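The Arm in the Back Bay

The Horndale workshop sits behind a tile store, and most evenings it smells of sawdust and solder. The front half belongs to people making chairs. Go past the table saw, duck under the air hose, and you reach the bay where a homemade robot arm is learning to open kitchen cabinets!

It's called Stusham, after the street where the first version came together on a dining table. That one had plywood links and motors pulled from dead printers, and it could lift a sock. The current arm is the second full rebuild, with aluminum tubes, printed joints and a two-finger gripper that has been redrawn so many times the file names have stopped making sense.

Why cabinets? Because they're hard in ways you don't notice until you try to teach one to a machine. A door swings on an arc, so the hand has to swing with it. Pull straight back and either the fingers slip or the hinge complains (the test cabinet in the bay has been rehung twice). And handles come in every shape a catalog can dream up.

So a lot of the building now happens on a screen. The group keeps a simulated kitchen on an old desktop under the bench, and the arm gets to fumble in there all night without bending a hinge. One batch is 100 attempts, each from a slightly different starting angle. The lights move too, which matters more than anyone expected, as a hard shadow across a door panel can fool the vision code into seeing an edge.

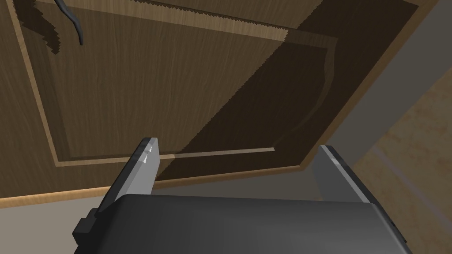 Open fingers in front of a raised-panel door in the simulated kitchen, with a shadow cutting across the wood.

The first batch that ran start to finish opened the door 18 times. There was cheering anyway. By April, after a long fight with the wrist code and a gentler grip, a batch came back with 97, and the chair makers wandered over to find out what all the noise was.

The real arm isn't there yet, and watching it try is half the fun. It creeps up to the handle, stops, thinks, nudges left, and the whole bay leans left with it. Cable drag is the big headache right now, along with a shoulder joint that sags when it warms up. Neither problem exists in the simulator, so somebody is busy adding both.

If you want to see it move, come after seven, when the table saw goes quiet. Bring a cabinet handle if you have a weird one. There's a coffee can for them by the door, and the arm will get to yours eventually.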